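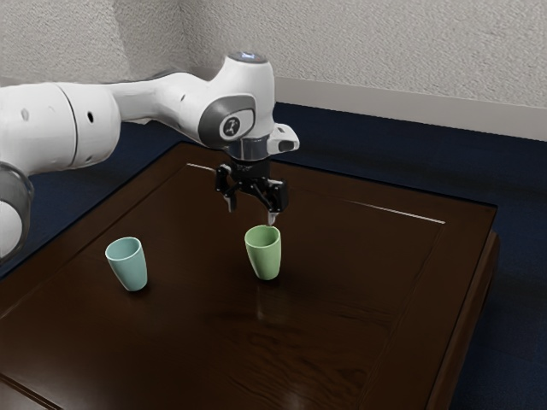 Popular Music and the City
Unit 6: Club Nights, Promoters and Local Scenes
Course handout, revised 3/7/22
Instructor: Malathi Shetty

6.1 Purpose of the unit

Unit 5 dealt with recorded music and its distribution. The present unit turns to the club night as an event that has to be booked, paid for and filled. Students should have read the first two chapters of the course reader before the lecture and should bring the reader to the seminar.

6.2 Terms

Promoter: the person or group that carries the financial risk of a night. The promoter may or may not own the venue, and often does not.

Resident: a DJ who plays at the same night on a regular basis, usually for a modest fixed fee.

Guarantee: a sum owed to a visiting artist regardless of attendance.

Door split: an arrangement in which ticket income is divided between promoter and venue at an agreed rate, sometimes after costs have been deducted. Students should always establish which costs are meant.

6.3 Case: Saketti at Pedholm

Saketti began as a monthly house and techno night in the back room of a restaurant in Pedholm. Its founder, Innes Geddes, booked residents only for the first two seasons. The move to Steinbach, a former printing works with a much larger floor, brought in visiting artists and with them the first guarantees.

The accounts supplied for this unit cover two nights. The first, a residents' night, drew a paid attendance of 745. The second, the August anniversary, drew 1,998. Artist fees for the anniversary came to $3,735, against a budgeted $3,045. Geddes attributes the difference to a late change in the headline booking.

Two points deserve attention. Bar income went entirely to the venue on both nights, so the larger crowd benefited Steinbach more directly than it did Saketti. The residents were also moved to the opening slots at the anniversary, and two of them left the following season to start a rival night, Tadine.

6.4 Discussion topics

The relation between room size and musical risk.
The standing of residents once visiting headliners become the main draw.
Whether Tadine should be regarded as a split in the scene or as a sign of its growth.

6.5 Written work

Submit a commentary of two pages on the Saketti accounts. Show all calculations and cite the reader by page number. Late work is subject to the policy stated in the syllabus.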